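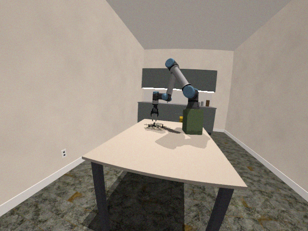
Biblioteca · Ajedrez · Hilos del Servicio de Préstamo

1/ La Red de Bibliotecas Murance abre en septiembre una nueva temporada de préstamo de juegos de ajedrez. En este hilo se recogen las condiciones del servicio, algunas cuestiones de reglamento que se plantean con frecuencia en los mostradores y las actividades previstas para el otoño.

2/ El servicio se presta en las 51 bibliotecas de la Red, incluidas las de los municipios del valle de Skidell, que hasta ahora debían solicitar los juegos a la biblioteca central. Durante la temporada anterior se registraron 3.837 préstamos, entre juegos completos y manuales.

3/ Puede solicitar un juego toda persona con carné en vigor. Los menores necesitan la autorización firmada de su padre, madre o tutor, que se entrega una sola vez y queda asociada al carné. El impreso está disponible en los mostradores y en la página de trámites de la Red.

4/ El plazo de préstamo es de 30 días, renovable si no existe reserva de otro usuario. La renovación puede hacerse por teléfono, en el mostrador o desde el área personal. No se admiten renovaciones una vez vencido el plazo.

5/ Cada persona puede retirar un máximo de 2 juegos a la vez. Los centros escolares, las residencias de mayores y las asociaciones inscritas en el registro municipal se rigen por el préstamo colectivo, cuyas condiciones se acuerdan con la biblioteca de referencia.

6/ El juego se entrega en bolsa cerrada, con tablero, piezas y hoja de inventario. Rogamos a los usuarios que comprueben el contenido en el mostrador antes de firmar. Las faltas comunicadas en ese momento no se imputan a quien retira el juego.

7/ En caso de pérdida de una pieza, basta con comunicarlo. La Red dispone de un fondo de piezas sueltas procedente de juegos retirados y, siempre que sea posible, la reposición se hace sin coste. Un rey perdido no obliga a abonar el juego completo, pese a lo que indicaba por error el cartel del curso pasado.

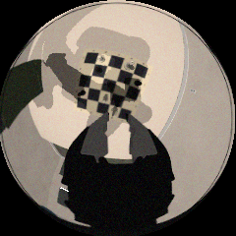

8/ En cuanto a la limpieza, conviene utilizar un paño seco o apenas humedecido. No deben emplearse alcohol, limpiacristales ni toallitas perfumadas. Los tableros enrollables se guardan con la cara impresa hacia fuera; doblados, conservan la marca durante meses.

9/ Pasamos a las consultas sobre reglamento. La más habitual se refiere a la colocación del tablero: la casilla de la esquina derecha más próxima a cada jugador debe ser blanca. Si es negra, el tablero está girado, y con él toda la posición inicial.

10/ La segunda se refiere a la dama y el rey. La dama ocupa al comienzo la casilla central de su mismo color: la blanca, en d1; la negra, en d8. El rey se coloca a su lado, en la columna e. Los dos reyes quedan por tanto frente a frente.

11/ Enroque. Se permite cuando ni el rey ni la torre correspondiente se han movido y no hay piezas entre ambos. El rey no puede estar en jaque, ni atravesar una casilla atacada, ni terminar en ella. La torre, en cambio, sí puede estar atacada. Hemos recibido varias reclamaciones sobre este último punto; la norma es la indicada.

12/ Captura al paso. Cuando un peón avanza dos casillas desde su posición inicial y queda junto a un peón contrario, este puede capturarlo como si hubiera avanzado una sola. El derecho se ejerce en la jugada inmediatamente posterior o se pierde.

13/ Promoción. El peón que alcanza la última fila se cambia por dama, torre, alfil o caballo del mismo color, a elección del jugador, con independencia de las piezas que se conserven en el tablero. Es legal tener más de una dama. Si el juego prestado no dispone de dama de repuesto, puede pedirse en el mostrador.

14/ Rey ahogado. Si el jugador que tiene el turno no dispone de ninguna jugada legal y su rey no está en jaque, la partida es tablas. No gana quien ha dejado sin movimientos al contrario, por abundante que sea su ventaja de material.

15/ Pieza tocada. En los torneos de la Red se aplica la norma general: quien toca deliberadamente una pieza propia debe moverla si existe jugada legal con ella. Para centrarla en su casilla debe advertirse antes, con la palabra «compongo» o con una expresión equivalente. En las mesas de juego libre de las salas la norma no es obligatoria, salvo acuerdo de los jugadores.
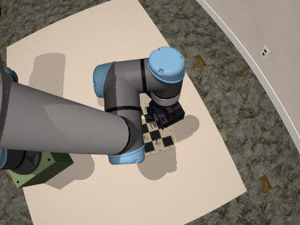 Tablero de ajedrez y brazo articulado sobre una mesa beige.

16/ Anotación. Los manuales en español utilizan las iniciales R, D, T, A y C para rey, dama, torre, alfil y caballo. El peón no lleva inicial. Muchos libros del fondo están en inglés y emplean K, Q, R, B y N, de modo que la R designa la torre y no el rey. La confusión es frecuente entre quienes estudian con obras de ambas procedencias.

17/ Para facilitar la consulta, Hatice Demirtaş, responsable de la sección de juegos de la biblioteca central, ha preparado una hoja de equivalencias en español, inglés, alemán y francés. Puede retirarse junto con cualquier manual y no es necesario devolverla.

18/ La selección bibliográfica se ha revisado este verano. Se han incorporado manuales de iniciación para lectores infantiles, varias colecciones de finales y obras en letra grande. Se han retirado los ejemplares con diagramas ilegibles y las ediciones en notación descriptiva con páginas faltantes; el resto de las ediciones en descriptiva se conserva en depósito y puede solicitarse.

19/ Quienes deseen donar libros o juegos deben dirigirse primero a su biblioteca. No se aceptan donaciones depositadas en el buzón de devoluciones: los juegos se abren al caer y las piezas terminan en el mecanismo. Tampoco se aceptan juegos incompletos, con excepción de los que puedan destinarse al fondo de piezas sueltas.

20/ Relojes. La Red no presta relojes de ajedrez a domicilio. Pueden utilizarse en sala previa entrega del carné. En las salas de estudio compartidas se ruega emplear los modelos digitales con el sonido desactivado. Los analógicos se reservan para las salas de actividades.

21/ Actividades. El taller de iniciación para adultos comenzará en octubre en la sede de la calle Probert. No se requieren conocimientos previos. El programa comprende movimiento de las piezas, mates elementales, anotación y una introducción a los finales de peones. La asistencia es gratuita, con inscripción en el mostrador de la sede.

22/ El taller estará a cargo de Tincuța Coman, monitora de la Red, que impartió ya las sesiones de primavera en Skidell. A petición de los asistentes de aquel curso, la parte de finales se trata ahora antes que la de aperturas y ocupa más sesiones.
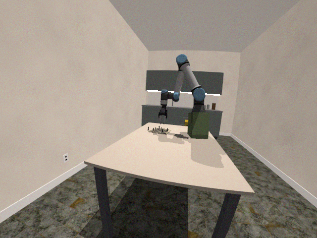
23/ El torneo de otoño se disputará en sábado, en horario de mañana, en la sala de actividades de la biblioteca central. Se jugará por sistema suizo, con emparejamientos publicados en el tablón de la entrada y en esta misma cuenta. Los participantes deben presentarse antes del primer emparejamiento; quien llegue más tarde podrá incorporarse en la ronda siguiente.

24/ Durante las partidas, los teléfonos permanecerán apagados y fuera de la mesa. El público puede seguir el juego desde la zona señalada, en silencio. Los acompañantes de menores no podrán intervenir en las reclamaciones, que resuelve el árbitro con los jugadores. Contra su decisión cabe recurso por escrito antes del inicio de la ronda siguiente.

25/ Accesibilidad. Se dispone de tableros adaptados para personas ciegas o con baja visión, con casillas en dos alturas y piezas con espiga. Su préstamo sigue las condiciones generales, pero conviene reservarlos con antelación si se van a retirar en una sede distinta de la central, ya que se envían con el transporte interno.

26/ Se recuerda que las mesas de juego de las salas no se reservan. En horas de mucha afluencia, el personal puede pedir que se ceda la mesa al terminar la partida en curso. Las partidas aplazadas no se guardan montadas; la posición puede anotarse en las fichas disponibles junto a los tableros.

27/ El boletín Gustura publicará cada mes un problema para resolver, con la solución en el número siguiente. Los lectores pueden remitir composiciones propias, acompañadas del diagrama, el enunciado y la solución completa. No se devolverán los originales en papel. El boletín puede recogerse en todas las sedes.

28/ Corrección al mensaje 8: lo indicado sobre el enrollado se aplica a los tableros de vinilo. Los de tela se guardan extendidos o plegados por las costuras. Agradecemos el aviso a la biblioteca de Skidell.

29/ Las consultas sobre préstamos concretos deben dirigirse a la biblioteca que entregó el juego, por teléfono o en el mostrador. Rogamos que no se publiquen números de carné en las respuestas a este hilo; los mensajes que los contengan serán ocultados.

30/ Los impresos de autorización de menores y de préstamo colectivo pueden presentarse desde hoy en cualquier sede de la Red.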